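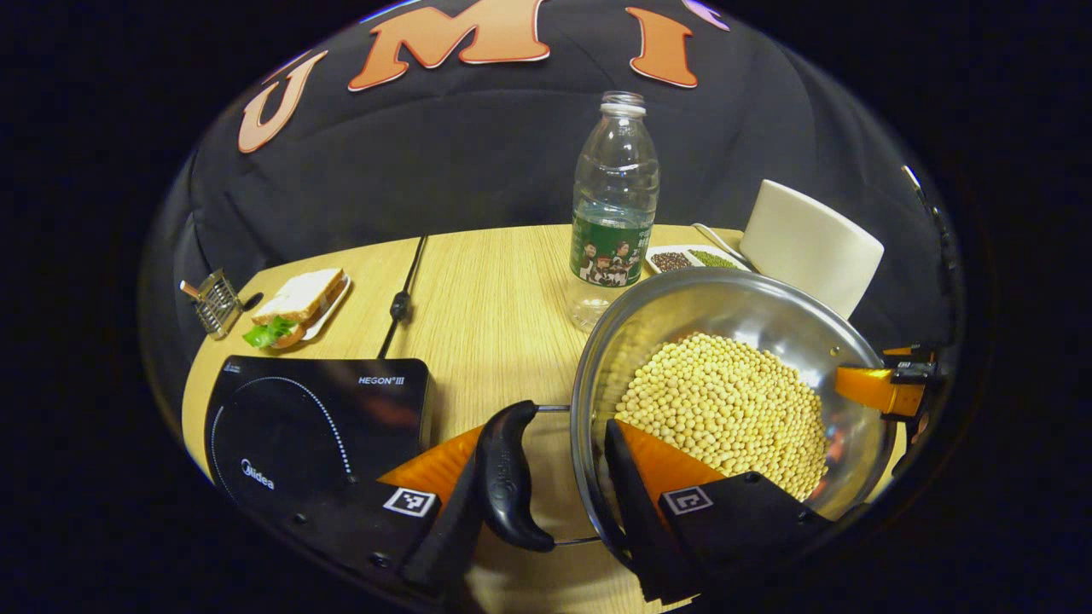
Gripper inspection checklist, tabletop comparison, hand-held units
Sestov fingers vs. Honkanen fingers
Last edited: February

I'm putting this up as I filled it in, comments and all, because two people asked what we check before a comparison run and my answer over coffee was pretty bad. It started life as the Zastmont lab sheet and I've hacked at it ever since. If you run hand-held grippers with a wide camera on them, most of it should carry over. If your fingers are hard plastic you can skip a good part of section 2 (lucky you!).

Marks I use: OK, FIX (stop and fix it now), WATCH (go ahead, but look again at the halfway break), N/A.

SECTION 1. BEFORE YOU PICK ANYTHING UP

1.1 Power cords routed away from the hands. WATCH
Any appliance on the table gets its cord run toward the back. I had this as OK at first, then I swept my elbow across and caught one. The cords don't need to be taped down for a short run, but I do want them behind the work and not looping through it.

1.2 Heating appliances off. OK
I unplug at the wall and then go and press the button anyway, to see that nothing lights up. We're using cold props. There is no reason for a live cooktop next to soft fingers, and I don't care how good the demo would look.

1.3 Food props dry and in one piece. OK
Dry beans only. Tondberg, the older protocol we used to follow, allows rice too, and I've crossed that out on our copy. Rice gets down into the finger ribs and stays there for weeks.

1.4 Floor clear where the operator stands. FIX, then OK
Beans. They roll like ball bearings under a sneaker. Broom lives behind the door now.

1.5 Gloves or bare hands, pick one and write it down. OK
Bare hands for this whole comparison. Switching halfway through changes how hard you squeeze the trigger, at least it does for me, and then you're comparing gloves.

SECTION 2. FINGERS

2.1 Ribs on the soft fingers, no tears or whitening. OK (Sestov), WATCH (Honkanen)
Bend each finger by hand and look between the ribs on the side that stretches. The Honkanen left finger has a pale line near the root. It hasn't opened up, and it was there last time too, so I'm letting it run. I put a dot of marker pen at the end of the line so I can tell if it grows.

2.2 Screws on the mounting plates snug. FIX, then OK
One was loose on the Honkanen, the same one as always. I go over all of them with the short driver and I do it with the fingers closed, then again with them open. Please don't lean on the driver! They go into plastic.

2.3 Finger tips meet evenly when closed. OK
Close on a sheet of paper and try to pull it out. If it slides out of one corner, the tips are skewed. Both sets held it.

2.4 Trigger returns by itself. OK
Let go slowly, then let go fast. The Sestov comes back with a little click that I've decided to stop worrying about.

2.5 Pads wiped. OK
Damp cloth, then a dry one. Skip the alcohol on the soft parts, it made an old set go sticky and they never really recovered.

2.6 Cycle count written on the tape label. WATCH
Our own rule is to swap soft fingers at 2,000 closes. That number came out of an argument and not out of a test, so take it as a house habit. The Honkanen pair is getting near it, and I've ordered replacements.

SECTION 3. CAMERA AND MARKERS

3.1 Lens clean. OK
Breath and a microfiber cloth. A thumbprint on a lens this wide doesn't show up as a thumbprint, it just makes everything in one patch look a bit tired, and you find out the next day.

3.2 Markers flat and clean, no lifted corners. OK
Run a fingernail around each one. A lifted corner will throw glare under the ceiling lights and the width reading starts to jump around.

3.3 Card space and battery. OK
I swap the battery at 30 percent no matter how close we are to done. I know people who push it further. I've also sat next to those people while they redid an afternoon.

3.4 Both markers in view with the fingers open. OK

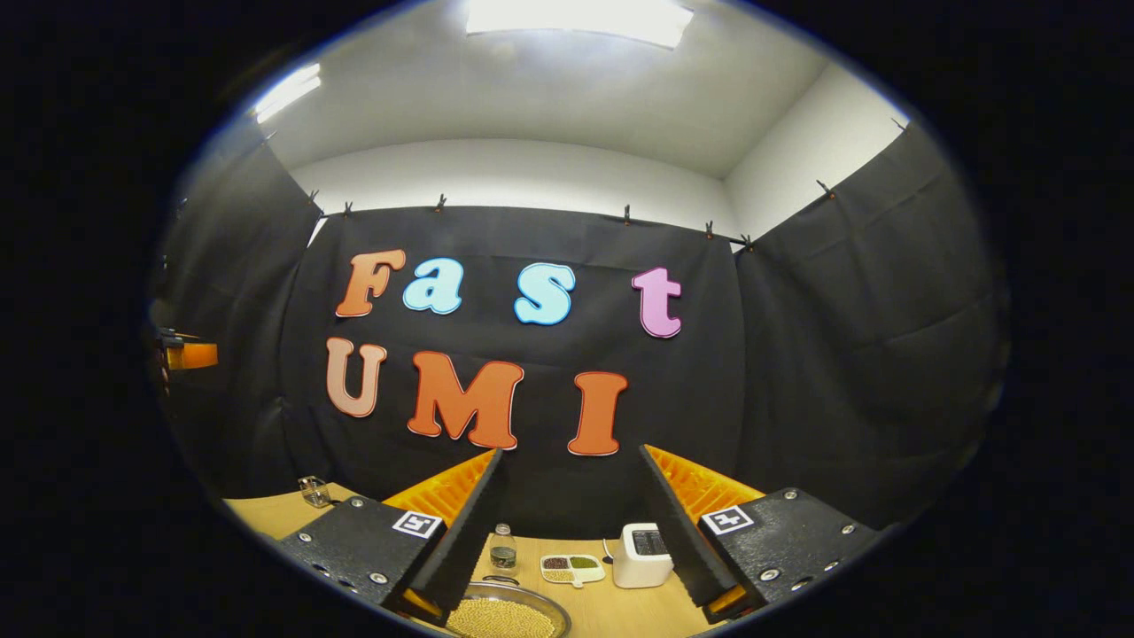

Item 3.4 is the one I'd keep if you made me throw the rest of the sheet away. The finger width comes from those two markers, so if one of them wanders out of the picture when you open up, the whole recording loses its width and you might as well have filmed your shoes. I check it fully open, with the gripper held about where my hand naturally wants to be. In this view both black-and-white squares sit well inside the circle, and between the fingers I've still got a clear look at the bottle, the bean tray and the toaster, so I can line up on any of them. The bowl of soybeans is another story: it's right down at the bottom edge and part of it is lost. For anything that close I have to pull the wrist back and tip the whole unit down a little, and I've added that to the operator notes. It feels clumsy for the first few grabs and then you forget you're doing it.

3.5 Both markers in view with the fingers closed on something thick. WATCH
Thick things push the fingers out at odd angles. Soft fingers wrap, the plate twists a bit, and the marker turns with it. Fine for pot handles on both sets. I want to look again with the round jar, where the Honkanen seems to twist more.

3.6 Background fixed for the session. OK
Don't move the curtains or the table between the two sets of fingers. Tracking likes having things to hold on to behind the table, and a plain black drape by itself gives it very little. If something falls off the wall, put it back before you carry on.

3.7 Exposure locked. FIX, then OK
It was on auto. It's always on auto after an update! Lock it with the shiniest prop in place, otherwise steel blows out and you lose the rim.

SECTION 4. THE GRAB TESTS

The plan was 108 grabs for each set of fingers, same props, same order, same person on the trigger (me). On paper it takes a morning. It took us until well past lunch on Wednesday, mostly on account of item 1.4.

4.1 Pot by the handle, beans inside. Sestov OK, Honkanen WATCH
This is the test I care about most, a curved handle with a load hanging off one side of it. The Sestov fingers grab and stay. The Honkanen ones grab fine and then the pot slowly rolls toward the heavy side. It didn't drop, but I had to squeeze harder to stop it, and my forearm knew about it by the end. If you have a second gripper, put it on the opposite rim and the roll goes away on both sets.

4.2 Pot by the rim only. OK, both
Closer than I expected. The thin rim sinks into the soft pad and doesn't go anywhere. Check the pads afterward for a cut line, though. Steel edges can be sharper than they look.

4.3 Tilt and hold. OK, both, with a note
Tilt slowly, hold, bring it back. Stop if you feel the handle creep. I've written "slowly" on the sheet in large letters after my own first go at it.

4.4 Bottle, upright, low grip. OK, both
Easy for either one. Thin plastic crackles and gives, so don't judge grip by the sound of it.

4.5 Compartment tray, lifted level. Honkanen OK, Sestov FIX
The Honkanen takes its turn to shine. Its tips are thinner and get under the edge of a flat tray much more neatly. With the Sestov I tipped beans from one section into another more than once. My fix is to slide the tray toward me until its edge overhangs the table, and grab it there. Not elegant, but it passes.

4.6 Release without dragging. WATCH, both
Soft pads like to hang on. Open the fingers all the way and wait a beat before you back off. I still rush this. 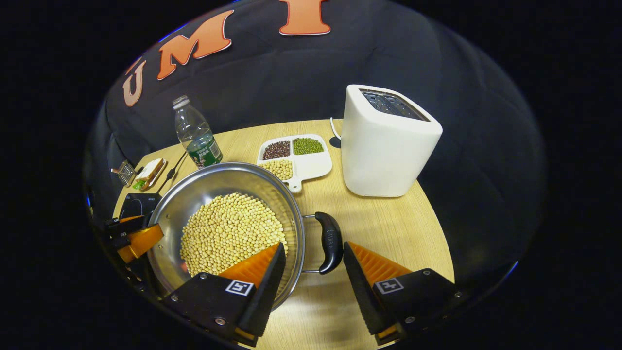
Tyyne Huttunen read the sheet over before I put it up and told me that 4.1 isn't fair to the Honkanen fingers as long as they're that close to their swap date, that a worn pair will roll on any handle whatever the brand, and that I should run it again on new ones before I say a word about which is better. She'd also like trigger force logged and not guessed from my forearm.

Fair enough on both. I've changed my mark on 4.1 from FIX to WATCH (it was harsher before, sorry Honkanen) and the rerun is on the list for when the new fingers turn up. For trigger force we have a load cell in a drawer somewhere. If anyone has a tidy way to mount one inside the handle without making it fatter, I would love to see it.

SECTION 5. AFTER THE SESSION

5.1 Copy recordings before powering down. OK
Open one file from the beginning of the session and one from the end, and watch a few seconds of each.

5.2 Repeat 2.1 and 2.2. OK
The marker dot is still at the end of the pale line, so it hasn't grown. The loose screw is loose again. I'm going to try a dab of the weak thread lock and report back.

5.3 Beans back in the right containers. WATCH
After 4.5 this took a while. Reds and greens are easy to sort, pale ones less so.

5.4 Grippers stored open, no weight on the fingers. OK
Stored closed, the soft pads take a set and the paper test fails next time.

5.5 Add today's closes to the tape label. FIX, then OK
I forgot, walked to the parking lot, and came back up to do it. Add 100 or so on top of the planned grabs for warming up and showing off to visitors, and be generous, because the fingers counted those too.

Still open: 2.6 replacement fingers, 3.5 round jar, 4.1 rerun, load cell mount.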